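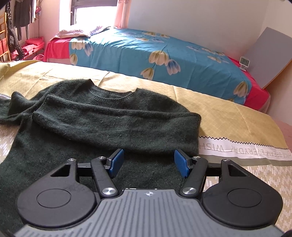
Home Builds > Grippers and End Effectors
Finger pads drag knit fabric instead of pinching it

plostberg_k
Second version of my hand-held gripper. Two linkage arms, blue rubber pads at the tips, camera looking down between them. The arms pivot on plain screws. Cardboard, mugs and socks are fine. On a knit sweater laid flat on the bed, the pads slide inward over the surface and come up with a few fibers. I closed it on the green sweater 50 times and got a usable fold of fabric in 7. Trigger force is whatever my hand gives it. Ideas on pad shape before I cut new ones?

Furside
Your pads are angled toward each other, so the lower edge touches first and the rest of the face does nothing until the fabric is already bunched. Try pads that meet parallel at full close. Softer rubber too.

albers1053
Disagree on softer. I ran soft pads on a shared-shop build and they folded under at the tip as soon as I pushed down. What worked was a stiff pad with a thin lip, 2 mm, at the bottom edge. The lip gets into the ribs of the knit. Start on the neckline or a cuff, where there's an edge to lift.

plostberg_k
Starting at the neckline is cheating a bit. I want the folded sleeve, which has no free edge facing me. Will print a lip anyway.

Furside
A stiff lip will snag yarn. Fine for a test sweater, bad for anything you wear.

albers1053
Mine didn't snag after I rounded it with sandpaper. It did mark a silk scarf.

Gavemley
Check slop at the pivots before changing pads. If the screws have any play, the tips spread under load and you lose the pinch at the moment it matters. Close it on a strip of paper and pull sideways.

plostberg_k
Paper pulls out on the left, holds on the right. So there is play. Tightened the left screws and now that arm binds near full open.

Gavemley
Shim washer under the head, then back off a quarter turn. Thread locker, the weak kind.

Khanyisile Hendricks
I'd also press down before closing. The mattress gives, so the tips sink in and the knit rises between them. On a hard table the same pads fail for me most of the time.

Furside
That hides the pad problem. Test on the table too.

plostberg_k
Washers ordered. Will run the same 50 closes on the bed and on a table, old pads first, then the lip. Results in this thread.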